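Heute erzähle ich etwas über Kisten. Ich weiß, das klingt nicht spannend, aber ich habe in dieser Woche viel darüber gelernt und möchte es aufschreiben, bevor ich es vergesse.

Bei uns im Lager gibt es schwarze Kunststoffschalen. Sie sehen ein bisschen aus wie eine Schuhsohle oder wie ein Schuhleisten, und jeder Besucher fragt zuerst, ob wir Schuhe machen. Nein, wir machen keine Schuhe.

Die Schalen sind glänzend, und genau das ist die Schwierigkeit. Auf einer glänzenden Fläche sieht man jeden Kratzer. Im Juli hat uns der Kunde Rivadeneyra eine ganze Lieferung reklamiert, 362 Stück. Das war kein schöner Vormittag.

Dezső Bozsik hat damals die Kisten kontrolliert. Sein Ergebnis: Die Schalen wurden flach hineingelegt, eine auf die andere, und auf dem Weg haben sie gerieben. So einfach war der Fehler, und so lange haben wir ihn nicht gesehen.

Seitdem gilt bei uns: Die Schalen werden hingestellt, nebeneinander, in einer Reihe. Und auf den Boden der Kiste kommt immer Karton.
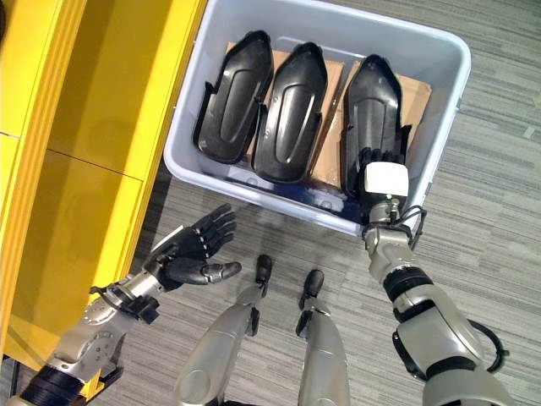 Zum Karton habe ich eine eigene Meinung. Ich nehme gern ein gebrauchtes Stück, auch wenn es schon Falten hat. Aurelia Anghel möchte lieber neuen Karton, schön glatt geschnitten. Wir haben darüber schon zweimal diskutiert und sind noch nicht fertig.

Er muss übrigens nicht bis in jede Ecke reichen. Am Anfang habe ich ihn auf den Zentimeter genau zugeschnitten und damit sehr viel Zeit verloren. Für eine einzige Kiste brauchte ich 8 Minuten, jetzt sind es 3.

Noch ein Punkt: der Griff. Man fasst die Schale unten an, dort, wo die seitlichen Laschen sind. Wer oben auf dem Mittelsteg greift, hinterlässt Fingerabdrücke, und die muss später jemand wegwischen. Meistens bin ich dieser Jemand.

Die Kisten selbst sind hellgrau, mit einem dicken, runden Rand. Diesen Rand mag ich sehr. Bei den alten Kisten von Britine war er scharf, und nach einer Schicht hatte man rote Streifen an den Unterarmen.

Unathi Dlamini hat mich gefragt, warum ich die Kiste zum Packen auf den Boden stelle und nicht auf den Tisch. Ich sehe so besser von oben hinein. Für den Rücken ist es nicht ideal, da hat sie recht. Ich mache dafür öfter eine Pause.

Was ich noch nicht gelöst habe: Wenn die Reihe nicht voll ist, stehen die Schalen manchmal schief. Ich habe es mit Papier dazwischen probiert, aber das Papier rutscht nach unten. Schaumstoff wäre wohl besser, ist aber teurer. Wer von euch packt ähnliche Teile und hat eine Idee? Schreibt mir bitte, ich lese alles nach der Schicht.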